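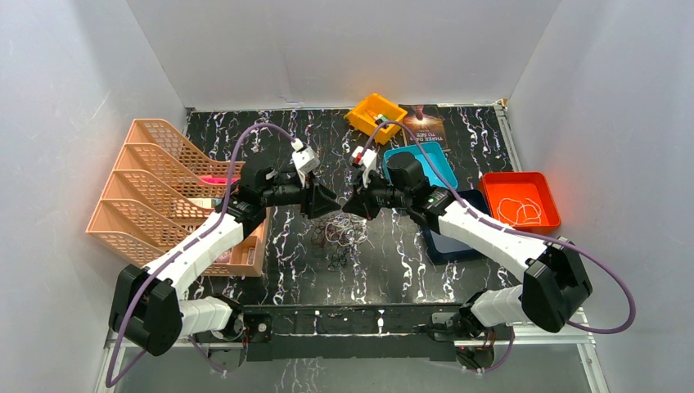
Section 3. Getting a usable answer out of the Proreo survey kit

Your county health office has bought Proreo to find out what residents think about flu shots, and residents will tell you, at length, if the form lets them. Set up before the first call goes out. Any flat surface will hold the tablet and the script, and a black tabletop with white veining is as good as the plain beige desk in the Velstead handbook, though a white pencil will vanish on it.

1. Turn on the tablet and choose New Survey.

2. Load your contact list. The Folley pilot used 1,063 names and reached 414 of them, a result the office called encouraging.

3. Under Groups, choose age, neighborhood and language. Do this now. Groups added after calling starts apply only to new calls.

Note: Any group with fewer than 211 completed calls is shown in gray. Gray means "do not put this in a press release."

4. Read the main question out loud. If you run out of breath, shorten it.

5. Offer "not sure" as an answer. Plenty of people are, and the Mancuso edition, which left it out, recorded them all as "no."

Caution: Callers must not give medical advice, including the good kind. Refer questions to the clinic line.

6. Press Save, then Start. The tablet beeps twice.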